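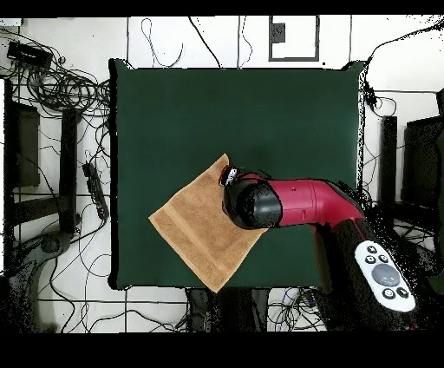

Last modified: November, 4:12 pm

Category: Student Work > Business and Industry > Automotive

Shared Assembly of Light Vans: A Study of the Ladska Plant Agreement

Project report, Industrial Economics, second year

1. Background

Grukholm builds light commercial vehicles, mostly panel vans and small flatbeds. Ladska is a truck maker with its own plant and a dealer network in a region where Grukholm has never sold much. The two companies signed an agreement under which Grukholm's Sima van is assembled at the Ladska plant and sold through Ladska dealers. Grukholm supplies the engine, gearbox and most of the electrical parts. Ladska presses the larger body panels, welds and paints the body, and does final assembly.

We chose this agreement because it is small enough to follow from start to finish. Most joint ventures in the car industry cover many models and several plants, and it is hard to tell which costs belong to which product. The Ladska agreement covers one van in 3 body lengths.

2. Question

Our question was whether it costs less to assemble the Sima at Ladska than to ship finished vans from Grukholm's home plant at Durnthorpe. We also wanted to know how many vans Ladska has to build in a year before the answer changes.

3. Sources and method

We used the public summary of the agreement, the yearly reports of both companies, and trade press articles on freight and import duty. We sent a list of questions to both companies. Ladska answered in writing. Grukholm sent us its yearly report, which we already had.

We split the cost of one van into five groups: parts, labor, freight, duty, and fixed plant cost. Fixed plant cost covers the welding fixtures, the changes to the paint line, and the new test track. We spread these over the 11 years of the agreement in equal parts. A company accountant would probably write off the fixtures faster, and this would make the early years look worse than they do in our tables.

We left out marketing. Both companies pay for their own advertising and we could not find the amounts.

4. Findings

Parts cost is higher at Ladska. The engines and gearboxes travel in crates, and there is a charge for packing and for the empty racks that go back. Seats and glass are bought locally and cost a little less than at Durnthorpe, but this does not make up for the crates.

Labor cost per hour is lower at Ladska. Hours per van are higher, mainly in the body shop, where more of the welding is done by hand than at Durnthorpe. When we multiplied the two, labor came out slightly in Ladska's favor.

Freight and duty made the largest difference. A finished van takes up a lot of space on a ship and is charged at the full vehicle rate on arrival. The same van in parts takes less space and comes in at the lower components rate. The lower rate depends on a minimum share of local content, and the Sima meets it only if the body panels are pressed at Ladska. If the press shop stopped for a long period and panels had to be brought in, the van could lose the lower rate.

Fixed cost is where volume matters. At low volume each van carries a large share of the fixtures and paint line work, and shipping from Durnthorpe is cheaper. In our model the two lines cross at 3000 vans a year. Above that, Ladska is cheaper, and the gap gets wider until the paint line is full.

The paint line is the limit on output. It is shared with Ladska's own truck cabs, which are larger and take longer to dry. The agreement gives the cabs first place in the schedule. We think this clause favors Ladska more than anything else in the summary, though the trade press hardly mentioned it.

5. Changing the assumptions

We ran the model again with freight rates lower and then higher. Lower rates moved the crossing point up, as expected, but by less than we had guessed. Changing the exchange rate had a stronger effect. Grukholm's parts are priced in its own currency, so a weak local currency raises the parts cost of every van built at Ladska. It also raises the price of an imported van, and the two effects partly cancel.

The result was most sensitive to duty. With the components rate set equal to the vehicle rate, Ladska was more expensive at every volume we tried.

6. Problems with the work

Our labor hours for Durnthorpe come from an older van on the same line. The Sima may take fewer hours. Ladska gave us hours for the medium body length only, and we used that figure for the other two.

We first counted the return freight on the empty racks twice, once under parts and once under freight. This was corrected before the final tables, but the chart in our presentation slides still shows the old values.

We did not study warranty cost. A later group could ask dealers about repair rates for vans from each plant, starting with paint and door seals.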